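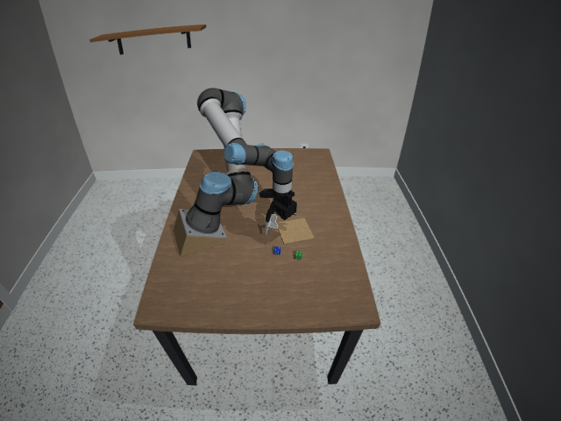

Ticket: can't change or cancel my booking at the Skeverton tea room
Status: open

Hi there! So I booked a table for 9 through your site for the Latuheru themed tea (the one with the lavender pancakes and the giant cloud cakes — my niece has been talking about it since October) and I can't get the booking to change to 10 people. I picked the Tavton branch, I'm sure I did, but the confirmation email says Briststead, and that's a two-hour drive for us.

What I've tried so far: I clicked "Edit my visit" in the email and it just spins. Logged out, logged back in, same thing. Then I tried it on my phone and got a bit further, but when I pressed Save it told me "Error 108, party size not available" and dumped me back on the menu page. Lovely menu, but still.

Update, same evening: cleared my cookies like your help page says. Now I can see 2 bookings, one at each branch, both for 9 people and both with the deposit taken! I haven't touched either one in case I lose the table.

Another update: I called the Tavton branch and the girl who picked up was so sweet. She can see my booking on her end and says they can squeeze in one more chair, but she can't remove the Briststead one or give the deposit back — that has to come from you.

So please cancel Briststead, refund that deposit, and leave Tavton alone except for making it 10. Oh, and one of us can't have nuts, and the notes box wouldn't save either.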